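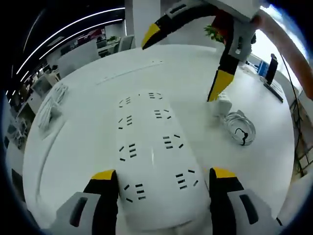
Eight-outlet strip on the round table, Trato set.

# Trato: desk and table power items

Print this page | E-mail this page

Last updated: May

## Summary

Trato is a small image set of power strips, cables and the paper goods that tend to share a table with them. It holds 258 images in 22 groups. One group is one arrangement of items on one surface. The set is maintained under the Bajwa project and replaces the older Prodeck folder, which had no item labels.

## Contents

- `images/` - JPEG files, one subfolder per group
- `items.csv` - one row per labeled item
- `groups.csv` - surface, group number, notes
- `CHANGES` - plain text

## Item labels

`strip` - a power strip, any length. The outlet count goes in `outlets` and refers to positions on the top face, used or unused. A strip with two staggered columns is entered as `layout=stagger`; a single row is `layout=line`.

`cable` - any cord or flat lead. Where a thin white item could be either a cable or a flat strip of something else, the label is `cable_unsure`. Do not merge the two when counting.

`paper` - sheets, leaflets, flattened packaging. Stacks get one row, not one row per sheet. Faint printing is not transcribed.

## Surfaces

The round table is glossy white and gives the most trouble. White strips on it have low contrast along the sides, and the top face can carry a highlight that runs lengthwise between the columns. Outlet slots are black and stay readable. If an outline is needed, start from the slots and work outward.

The other surfaces are matte and need no special handling.

## Known problems

- Outlet counts in Prodeck were taken from the product sheet. All were redone from the images for Trato, and 8 rows changed.
- Straight strips look slightly curved in the wide-angle images. No correction is applied. Lengths should not be measured from these files.
- Plug type is not recorded. Slot shape is too small to classify in many of the images.
- Group 22 has no `notes` entry.

## Loading

Read `groups.csv` first and join on `group_id`. Item rows with an empty `outlets` field are cables or paper and can be dropped for strip work. The Niseck loader expects the old column name `sockets`; rename the column or pass `--outlets-col outlets`.

## Corrections

Send the group number, file name and proposed label in one message. Fixes are merged on Friday.

Share (8) | Comments (0)

Print this page | E-mail this page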